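Interior Finishes and Layout – Week 4 handout
Tanveer Talpur

Reading before class: the Bukhari apartment file, floor plans and finish schedule only.

1. Start with the floor

The floor is the largest surface the client will touch every day, so settle it first. In the Bukhari apartment the old parquet was kept in the two front rooms and patched in the hall. Walls and ceilings were left quiet – lime plaster, no cornice.
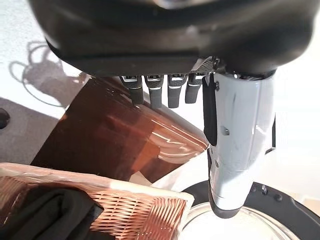

Fig. 1. Robotic hand with four short fingers.

2. Sheen

Matte surfaces hide uneven plaster. Gloss shows it, especially under side light. Bring samples at least 21 inches wide and look at them at 8 a.m. and again after dark.
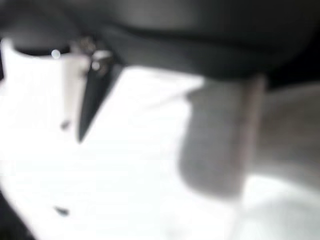 Small metal parts need a line of their own in the finish schedule. Hinges, screws and pulls are often chosen last and end up in three different tones. Against a dark gray surface, light silver fittings like the ones in Fig. 2 stand out, so decide early whether you want that contrast.

3. Pale rooms

Light gray floors need one darker element at eye level. The Clustano study uses a walnut bookcase, 80 inches high. 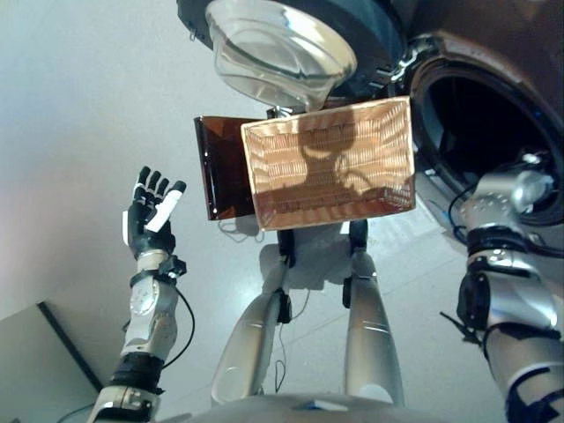 4. Service rooms

Draw the laundry at the same scale as the kitchen. Mark every door swing on the plan, including the appliances,

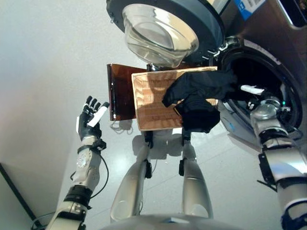

and leave 37 inches clear in front of them. Shelving can go up to the ceiling if the top shelf is for storage only.

For next time: one plan, one finish schedule, budget capped at $2,000.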